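Home News Reviews Interviews Forum Contact

The long way to a small lens

2010-08-13

Siiri Adomaitis has spent most of her working life on lenses that other people put their names on. Her own company, Trolum, has been open for two years and has just started taking orders for its first product, a fixed lens for mirrorless cameras called the Velley 30.

The first version was a 29mm. "We had the drawings finished and two samples made," Adomaitis says. "The corners were soft wide open, and I didn't like it. One more millimeter gave us room to fix that without making the barrel any longer."

The lens opens to f/2 and has a proper aperture ring with clicks. She was firm about the ring. "I set the aperture before the camera comes up to my eye. I wanted to be able to do that by feel, with gloves on if I had to."

Trolum works out of two floors of an old office building in Todholm. Adomaitis moved there for the rent and says she has stayed for the quiet.
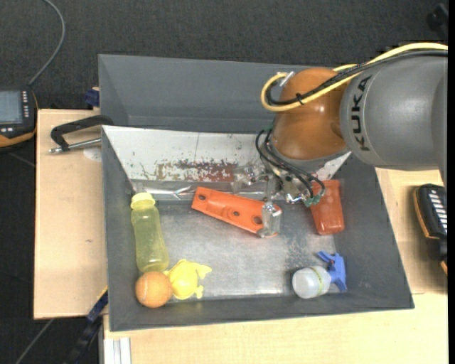
A KUKA arm at work over a gray bin.

Focus is by hand only, and that has drawn complaints from people who tried the samples. She takes the point but is not changing it. "A motor would have added a year. Maybe the next one will have it. If you photograph kids running around, buy something else."

She is less relaxed about the price, which has gone up once already. Glass costs more than it did last December, she says, and the coating had to be done twice on the early batches. "I would rather have people annoyed at the price now than send the lens back later."

As for what comes next, she will only say that it is longer, and that it already has a nickname in the office – Bite. "It's a portrait lens. It is very sharp, and I am not sure everyone wants that in a portrait. We're still arguing."

Orders for the Velley 30 ship in December.

Related
Five old manual lenses worth adapting
Do you need a viewfinder?
Hands on: three compact tripods
Readers' gallery: summer evenings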